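Stekside shared workshop – gripper build, progress report to Dildale
Oct 10, 2022 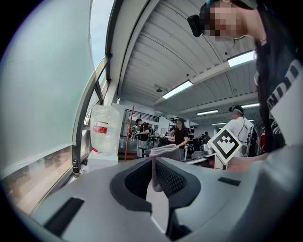 Is the build still inside the grant?
So far we have spent $543 of the $1000, and the remaining work is priced within what is left.

The hand-held gripper body is finished and the ribbed finger pads are fitted. Cloth is the main test material for this stage. The second set of pads is on order from Flirnalska, 25 pieces, colour grey.

Still to do: rewrite the finger calibration, and label the spare parts bin. The Cai control board is late – we now expect it in November. Bench hire is paid to the end of that month.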